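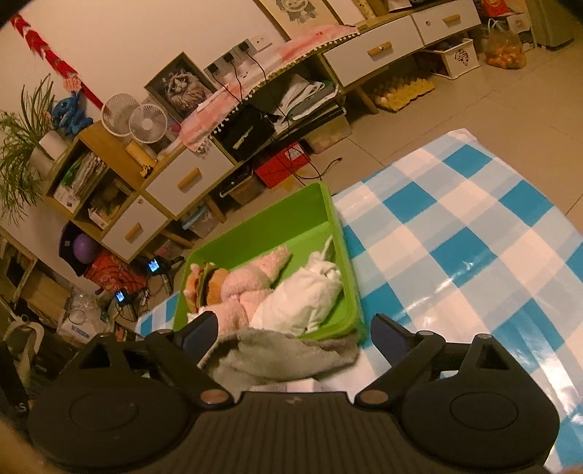
How to run a hands-on gripper table at an open day

A hand-held gripper is the easiest piece of robot equipment to put in front of visitors. A person holds the tool, closes the two fingers on an object, and moves it, and the recording of that movement is used later to teach a robot arm the same job. We ran a table like this at the Kelleo open day on 4/16/26 and have used the same setup on smaller visits. The job we give people is clearing a bin of soft things. A lime-green plastic bin goes down on a blue-and-white checkered mat, with a plush hamburger, a fuzzy pink plush animal and a white cloth plush inside it and a gray fuzzy blanket draped over the near rim. The blanket hangs right where the two fingers come in, so it is the first thing to deal with. These steps cover what to set up, how to walk a visitor through it, and what to do with the recordings.

What you need

One hand-held gripper, charged, plus a spare. We use the Neves tool, but any two-finger model will do.
A bin with an open top, wide enough that the fingers can spread inside it.
A floor mat that wipes clean.
Three or four soft items and one piece of cloth.
A second bin or a low basket to move things into.
A laptop for playback.
A printed card with the task written on it in large type.

Step 1. Pick the place

A furnished room works better than an empty hall. If every recording is made against a bare wall, the arm has trouble the first time it meets a shelf or a chair. Leave the room as it normally looks, with things on the cabinets and under them. Do clear a path for people to walk, and tape down any cable that crosses it.

Keep the mat away from direct sun. A glossy mat throws streaks of light back at the camera. Some of that is fine, but if the streaks cover most of the mat, turn it or pull a blind.

Step 2. Load the bin

Put the toys in first without arranging them. Let them lean on each other. Lay the cloth or blanket over the side nearest the visitor so that part of it hangs outside.

Tilt the bin slightly toward the visitor. A level bin makes people bend their wrist too far to reach the bottom, and most of our dropped toys came from that.

Step 3. Check the gripper

Open and close the fingers fully a few times. They should move together and stop at the same point. Look at the screws near the base of each finger and tighten them if they have any play. Wipe the inner faces with a dry cloth, since plush toys shed and the fluff builds up over an afternoon.

Then make one short test recording and play it back. Both fingertips should show at all times. If one of them drifts out of view when the tool is open, fix that before the doors open. We skipped this check at a school visit in March and lost the whole first group.

Step 4. Brief the visitor

Keep it under a minute. This is what we say, more or less:

"Hold it with your wrist straight. Start with the fingers open. Take the blanket first and put it in the other bin. Then move the toys one at a time. Go at the speed you would use at home. If you drop something, pick it up and carry on."

The last part matters. People stop and apologize when they drop a toy, and then the recording has a long gap in it. A drop followed by a second try is useful, and we keep those.

Ask for permission to record before you hand over the tool. Put the consent sheet on the same table so people don't have to walk somewhere else to sign.

Step 5. Record

Press start when the fingers are open and pointing at the bin. Press stop when the last toy is down and the fingers are open again. Save each turn as its own file. We use 18 turns as the limit for one gripper before a break, which gives time to clean the fingers and let the tool cool.

Common problems:

The blanket slips out. Ask the visitor to take a thicker fold, a little in from the edge.
The toy comes up with the blanket. Let it happen and have them separate the two in the second bin.
The fingers push the bin along the mat. Put a strip of non-slip liner under it.
The visitor talks and waves the tool around. Wait, then start again.

Children under 7 usually need two hands on the tool. Let a parent hold the bin steady, but ask them to keep their hands low on the outside.

Step 6. Show the playback

Visitors enjoy this more than the recording itself, so leave time for it. Open the file in Iretti or whatever viewer you use and play it at normal speed. Point out where the fingers closed and where the load shifted. If you have an arm on site, run it on a simple version of the task with 2 toys and no blanket. Sølve Rustad ran ours, and he kept a rope line in front of the arm the whole day.

Step 7. Pack up and sort

Copy the files twice before you shut down the laptop. Delete any turn without a signed sheet. Our full set now has 2,926 recordings from visits and office sessions, and the file names only make sense because we write the task and the bin color into each one on the same day.

Wash the toys before the next visit. A mesh bag and a cool cycle is enough for most plush. Dry the blanket flat.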